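Traruvton Fall Harvest and Craft Fair
@traruvtonfair

The Traruvton Fall Harvest and Craft Fair opens in October at the Branley Exhibition Grounds. Information for visitors, exhibitors and performers follows in this thread. Please read all posts before contacting the fair office. (1/14)

The gates open at 9 a.m. each day and close at 6 p.m. The music stage continues until 9 p.m. on the second evening only. Visitors who leave before 6 p.m. may return the same day with a hand stamp. (2/14)

Admission is $5 for adults. Children under 12 enter free with a paying adult. Tickets are sold at the North Gate and the Mill Road Gate. Both gates accept cash and cards. There is no advance sale this year. (3/14)

Parking is in the lower field, entered from Mill Road. The field holds 2,000 vehicles. Spaces with a firm surface, next to the North Gate, are kept for cars displaying an accessible parking permit. (4/14)

The livestock barns have been rearranged. Sheep and goats are now in Barn B, and poultry moves to the former seed hall. Cattle judging remains in the main ring and begins at 10 a.m. on the opening day. (5/14)

Marjorie Haslam returns as head judge for preserves and baked goods. Entries must be delivered to the Hollmann Pavilion between 7 and 8:30 a.m. on the opening day. Jars must be plain, clear glass with a screw lid. Decorated lids will be removed before judging. (6/14)

The quilt display has received 399 entries, the most since the category was opened to neighboring counties. To allow enough wall space, the display will fill both floors of the Hollmann Pavilion. An elevator is available at the east door. (7/14)

Lieselotte Kettler will demonstrate hand spinning at 11 a.m. and 2 p.m. each day on the lower floor of the Pavilion. Seating is limited to the benches provided. Visitors may try the wheels after the afternoon session. (8/14)

The music program is led by the Milia String Band, who play at noon and again at 4 p.m. The second evening closes with a square dance. Birgit Heitmann will call the dances, and beginners are welcome. Flat shoes are recommended on the stage floor. (9/14)

Last year's closing concert drew an audience of about 1,000, and the aisle beside the sound desk became blocked. The aisle will be marked this year. Please keep folding chairs and strollers behind the yellow line. (10/14)

Exhibitors: setup is from noon to 8 p.m. on the day before opening. Vehicles must be off the grounds by 8:15 p.m. Stall numbers are printed on your confirmation letter and cannot be exchanged at the gate. Questions about stall placement should be sent to Malte Kohlhase at the fair office. (11/14)

Food vendors must show a current county health permit at check-in. Permits must be posted where customers can read them. Water is available behind Rows C and F. Gray water may be emptied only at the marked drain behind Row F. (12/14)

Dogs on a leash are allowed on the outdoor paths and in the craft rows. They are not allowed in the barns, the Pavilion or the seated area at the stage. Service animals are welcome throughout the grounds. (13/14)

Correction to the printed program: the pumpkin weigh-in is at 1 p.m. in the main ring, as it was last year. The program gives the time as 3 p.m. Carola Görtz will accept late pumpkin entries at the ring office until noon. The full stall map will be posted on this account in September. Exhibitors who requested electricity will receive a separate letter giving their outlet location and permitted load. (14/14)

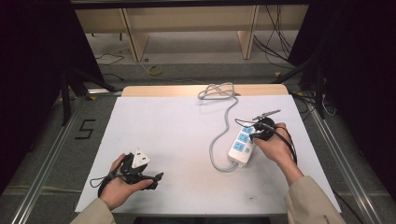
A plug and a power strip.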